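Robots still slow on the repair bench, Flodley trial finds

August 31, 2019

FLODLEY - The machines are coming for the repair trade, though they may need you to hold the door.

Breria, a refurbishing shop that takes in old office computers and sends them back out to schools and small businesses, spent the summer finding out how much of its bench work a robot arm could take over. The short answer is 62 percent of the steps on the list, if you give it all day and don't mind the pace.

The trial, which goes by the name Drerik, began in May. Each tower that came through had to be opened, relieved of its hard drive, given another one and closed again. A person on the Breria floor does this while talking about lunch. Over the season the arm made 1406 attempts at one step or another, and Aldo Pace, the shop manager, has a spreadsheet with all of them on it, including a tab labeled "why."

Pulling a drive that slides out on a latch went best. Memory went fairly well. Cables went the way cables go. A plug that has been sitting in its socket for years wants a small wiggle before it lets go, and the wiggle has proved hard to write down. The arm's preferred approach was to pull straight, stop, and wait for instructions.

Then there are the side panels. Makers of office computers have never agreed on how one should come off, and some seem to have changed their minds halfway through a single model. For most of the trial a human took the panel off, which Pace counts as "supervision" and the people doing it count as opening the computer.

"By the end of a shift it had finished what I do before coffee," said Bakari Chege, a technician. "But it never put a screw in its shirt pocket and drove home with it, and I can't say the same."

Speed is the sticking point. A full drive swap took the arm roughly 70 minutes when nothing went wrong. Pace said he would think about buying one when it gets down to 80 towers a week without a chaperone. He did not offer a date, and neither did the people who built it. 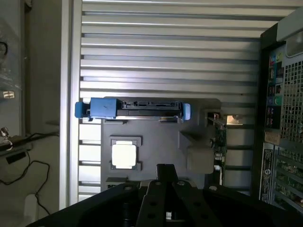
Snædís Oddsson doubts that speed matters much, and said a slow machine that works through the night would suit her fine, provided it could also tell a dead drive from one that is merely sulking. Her own worry was dust. Old towers are full of it, she said, and she has yet to hear of a robot that sneezes and goes to find the vacuum.

Breria plans to run the trial again with a different set of towers. The bench technicians are keeping their jobs for now, along with the side panels.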